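Checking gripper clearance in the Akero table cell

Applies to the simulated cell, scene file revision of November 26, 2023. Run this check after any change to the base mount, the tool offset or the table height.

1. Load the scene and leave physics paused. Confirm that the base sits on the tabletop and does not sink into it.
2. Set joint speed to 15 percent.
3. Open the gripper and move the arm to the hover pose, tool pointing straight down.

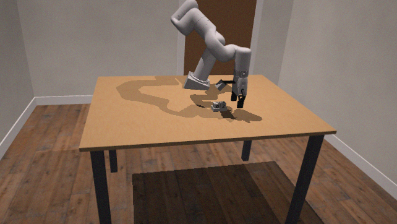 Hover pose, fingers above the tabletop near the small cube.

4. Read the tool height from the state panel. It should be 153 mm above the tabletop. If the value is off by more than 3 mm, correct the tool offset first - do not shift the base to make up the difference.
5. Unpause and let the solver run 1,000 steps with no motion command. Joint drift at this point means the gravity setting on the wrist link is wrong.
6. Place the block calendar in front of the gripper and repeat steps 4 and 5. The collision shape of its holder must be loaded along with the cubes.

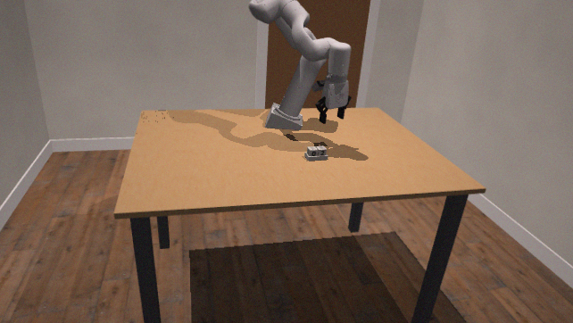 Wulan Sumampouw writes that on her setup the drift in step 5 went away only after she reloaded the gripper masses, and asks whether the saved pose has to be redone afterward. It does. Save it again under the same name, then restart from step 3.

7. Log the height and the drift for each joint. Keep the log next to the scene file so the next check can be compared against it.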